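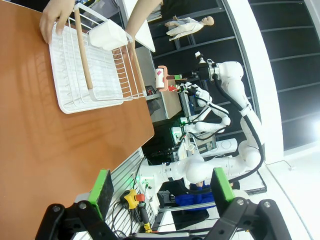 How many demonstrations does a new task need before the first training run?
Record 50 accepted episodes. A smaller set will load and train, but the results from it are not a fair guide to whether the task has been set up properly.

4. Recording demonstrations

This section covers the recording of example episodes on a Plistesach cell with the wrist camera fitted. It assumes that the arm has been installed and calibrated as set out in section 3, and that the Wendico recorder is running on the cell computer. Training is dealt with in section 5.

4.1 Terms used in this section

Episode: one recording, from the start signal to the stop signal, of one attempt at the task.
Accepted episode: an episode marked as good at review. Only accepted episodes are passed to training.
Reset: putting the objects back by hand between episodes.
Operator: the person guiding the arm.
Helper: the person who places and resets the objects. On a small task one person may do both jobs, but never at the same time.

4.2 Before you start

1. Check that the emergency stop can be reached from where the operator stands and from where the helper stands. Press it, confirm that the arm loses drive, then release it and clear the fault.
2. Look over the gripper pads. Replace a pad that is split, lifting at a corner or shiny from wear. Replace both pads together.
3. Wipe the wrist camera lens with a dry lens cloth. Do not use spray.
4. Open the live view from the wrist camera. Both fingertips must be visible along one side of the picture with the gripper open and with it closed. If either fingertip leaves the view, go back to 3.6 and set the camera angle again.
5. Clip any loose cable at the wrist so that it cannot swing in front of the lens.
6. Fix the room lighting. Close blinds if daylight falls on the table. Do not change the lighting part of the way through a set.

Note: The wrist view turns with the wrist, so the table will often appear tilted or on its side. Do not correct this in the recorder. The learning system is given the joint positions with each picture and expects the view as the camera delivers it.

4.3 Creating the task

1. In the recorder, choose New task and enter a name. Use lower case and no spaces, for example rack_dowel.
2. Enter a task sentence. Write what the arm should do in plain words: "pick up the wooden rod from the dish rack and put it on the table". Use one sentence. Use the same name for an object throughout. If the object is a rod in one task it should not be a stick in the next.
3. Set the episode limit to 30 seconds. Recording stops by itself at the limit. If good attempts keep running into the limit, the task is too long and should be divided into two.
4. Choose the cameras. The wrist camera is always on. Add the overhead camera if your cell has one.
5. Press Save. The task sentence cannot be edited once an episode has been recorded against it.

4.4 Placing the objects

1. Put the objects on the table within reach of the arm. Leave a hand's width between any object and the table edge.
2. Move the arm by hand through the whole task once, without recording, to make sure that every pose can be reached.
3. Mark the limits of the placing area with low-tack tape on the side of the table away from the wrist camera's usual view.
4. Between episodes, shift and turn the objects within the placing area. Long, thin objects such as rods should be laid at different angles, including across a corner and close to an edge of whatever holds them.
5. Light objects such as wire racks may be pushed along by the gripper. If this happens often, put a strip of non-slip mat underneath. If the rack is meant to be free to move in use, leave it free here as well.

CAUTION: Do not reach into the placing area while the arm is driven. The operator must put the arm in Hold and say "hold" aloud before the helper steadies or moves an object. The helper says "clear" when both hands are back behind the table edge. Hold keeps the motors on. For anything that takes longer than a simple reset, press the emergency stop.

4.5 Recording an episode

1. Bring the arm to the start pose with the Home button.
2. The helper sets the objects and says "clear".
3. Check the live view. No hands should be in it.
4. Press Record. Wait for the tone, then begin.
5. Guide the arm at a steady pace. Avoid stopping in mid-air. A pause is recorded like any other motion, and the learning system will copy it.
6. Close the gripper only when the object lies between the pads. If the first grip fails, open the gripper, back away and try again in the same episode, up to 2 tries.
7. When the task is complete, open the gripper, lift clear and press Stop.
8. Mark the episode Good, Poor or Discard. If in doubt, mark it Poor; it can be looked at again during review.

Note: Hands may show at the beginning of an episode if Record is pressed too early. Use Trim start to take them out. If a hand enters the view later on, mark the episode Discard. A set with hands in it can teach the arm to wait for a hand to appear.

Note: People and other machines moving in the background need not be removed, provided that they stay out of the placing area. Some variety in the background is useful. Where a second arm shares the room, it may be kept running if it cannot reach your table.

4.6 Order of work

Divide the set into blocks and use a different arrangement of the objects in each block. Change operator between blocks if two people are trained. Guiding an arm is tiring, and episodes from a tired operator are slower and less even. Take a break when accepted episodes start to come less often.

Home the arm and repeat step 4 of section 4.2 at the start of every block. A camera bracket that has been knocked will spoil all the episodes that follow, and the fault is hard to see at review.

4.7 Review

1. Open the set in Trinance, the review tool, and sort by length.
2. Play the shortest and longest episodes first. Very short ones are usually false starts.
3. Check that the task sentence matches what is done in each episode.
4. Check that the gripper trace opens and closes where the pictures show it doing so. A delay between the two means that the camera clock has drifted. See 7.2.
5. Change each Poor episode to Good or Discard.
6. Press Accept set. Accepted episodes are copied to the training folder and locked.

If more than 4 episodes in a block are discarded for the same cause, put the cause right and record the whole block again.

4.8 Faults during recording

Recorder shows "frames lost": The disk is full or the camera cable is loose. Free some space, reseat the cable at both ends and discard the episode.

Arm drifts in Hold: The tool weight is wrong. Enter it again as in 3.4. Include the camera and bracket.

Rod slips in the gripper: Check the pads for dust. If they are clean, raise the grip force by one step and note the new value in the task record. Do not change the grip force in the middle of a block.

Picture too bright on one side: A lamp is in the camera's view. Move the lamp or turn the table layout. Leave automatic exposure off.

Section 4 revised 04/10/2019. Text: Ximena Gaete. Checked on the cell: Darius Oprea.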